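Modul 4: Farbiges Licht und Farbwahrnehmung
Skript zur Vorlesung, Dozent: Umut Karaca
Stand: 10/2/26

4.1 Einordnung

Das vorliegende Kapitel behandelt die Wirkung farbigen Lichts auf die Erscheinung von Oberflächen. Vorausgesetzt werden die Begriffe Spektralverteilung, Reflexionsgrad und Normlichtart aus Modul 3. Studierende, die das Modul 3 nicht belegt haben, arbeiten die entsprechenden Abschnitte bis zur zweiten Sitzung selbstständig nach.

4.2 Körperfarbe und Lichtfarbe

Die Farbe, in der ein Gegenstand erscheint, ergibt sich aus dem Zusammenwirken dreier Größen: der spektralen Zusammensetzung der Beleuchtung, dem spektralen Reflexionsgrad der Oberfläche und der Empfindlichkeit des Empfängers. Als Körperfarbe bezeichnet man umgangssprachlich eine Eigenschaft des Gegenstandes selbst. In der Farbmetrik ist diese Redeweise nur zulässig, wenn die Lichtart angegeben wird.

Eine ideal weiße Fläche reflektiert alle sichtbaren Wellenlängen in gleichem Maße. Sie nimmt daher messtechnisch die Farbart der Beleuchtung an. Bei einer gesättigt gelben Fläche unter rein blauem Licht wird dagegen nur ein geringer Teil der Strahlung zurückgeworfen, die Fläche wirkt nahezu schwarz.

4.3 Purpurtöne

Purpur und Magenta nehmen eine Sonderstellung ein. Ihnen entspricht keine einzelne Wellenlänge des Spektrums; sie entstehen durch Mischung kurzwelliger und langwelliger Anteile. In der Normfarbtafel liegen sie im Bereich der sogenannten Purpurlinie, welche die beiden Enden des Spektralfarbenzuges verbindet. Zur Kennzeichnung gibt man die kompensative Wellenlänge an.

Für die Praxis der Beleuchtung ist zu beachten, dass Grün im Purpurlicht weitgehend fehlt. Grüne Oberflächen verlieren deutlich an Helligkeit – ein Effekt, der auf der Bühne gezielt eingesetzt wird. Weiße Gehäuse und Platten tragen den Lichtton hingegen sehr deutlich. 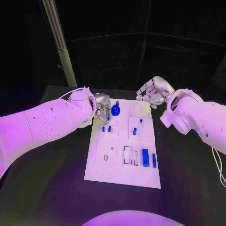
4.4 Chromatische Adaptation

Das visuelle System gleicht Veränderungen der Beleuchtung teilweise aus. Ein Blatt Papier wird im Licht einer Glühlampe wie im Tageslicht als weiß beurteilt, obwohl sich die Farbreize erheblich unterscheiden. Bei stark gesättigtem Licht bleibt die Adaptation unvollständig. Eine Kamera mit fest eingestelltem Weißabgleich leistet diesen Ausgleich überhaupt nicht. Das Verfahren nach von Kries wird in der Übung hergeleitet.

4.5 Hinweise zur Übung

Die Übung findet in Raum 412 statt. Zu bearbeiten sind die Aufgaben 2 und 3 des Übungsblattes. Die Ausarbeitung umfasst höchstens 10 Seiten und ist bis Ende Dezember im Sekretariat einzureichen. Verspätete Abgaben werden nicht gewertet – Ausnahmen bedürfen eines schriftlichen Antrags vor Ablauf der Frist.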